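About Flerisau

Flerisau supplies trays, plates and shallow dishes to nurseries, school dining rooms and small cafés. The company started in a rented unit in Brarncombe with one product, a round plate in a single color, and a price list that fit on one side of a sheet. The range now runs to 798 lines, including replacement parts and storage racks.

What we do

We do not manufacture. Pieces are made to our drawings, shipped to the warehouse in Jasomstead, inspected, and packed in cartons of 24. Mixed cartons can be ordered from April onward, when the summer stock has been put away.

Each delivery is sampled before it is released. The checks are as follows.

Rim: run by hand and by gauge, full circumference.
Base: set on a level plate. Rocking of more than 2 mm is a reject.
Print: compared with the approved master under daylight lamps.
Stacking: 25 pieces of the same size, left overnight, then separated by hand.

Rejected pieces go back to the maker with a copy of the sheet. We do not sell seconds.

How the range is organized

Products are grouped by place setting. A tray is the base unit, and plates and dishes are sized to go on it or next to it. Colors are kept pale so that pieces bought in different years can be used together – small shifts between batches are expected and are listed on the batch card.

Printed designs are kept small on trays. Large prints were tried in the Urbonaitė series and withdrawn after two seasons – buyers wanted more plain surface.

Sample table

Customers can visit the Jasomstead sample table by appointment, between 9 a.m. and 4 p.m. Settings are changed when new stock is released. 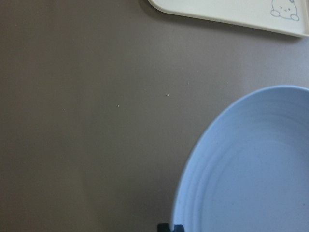 Cream tray with small printed character; round plate in light blue.

Samples may be handled and stacked. Bring your own shelf or trolley measurements if you are ordering for an existing kitchen, including the clear height between shelves.

Orders and account questions are handled from the Brarncombe office. Trade accounts are opened on receipt of a signed form and one reference. Returns are accepted in unopened cartons only.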